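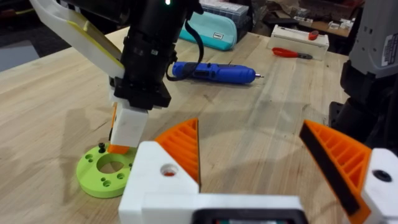

Workshop > Fixtures > Printed rings

Sesto ring, lime green

3D-printed flat ring with a large central opening. Small holes are spaced around the face for locating screws or posts. Lies flat on a bench top without clamping.

Colour: lime green
Pack: 2 or 4
Order code: Finow 12

Print lines may be visible – this does not affect use. Wipe with a damp cloth; do not leave in a hot vehicle.

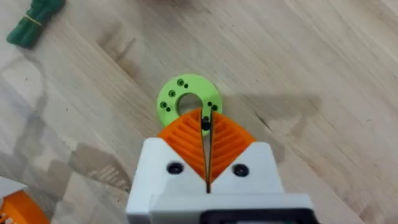
Lime-green ring on a light wooden bench top.

Related items
Amisa post set, 7 pieces
Ruiz-Ortega bench mat, grey
Finow spacer, 4 pack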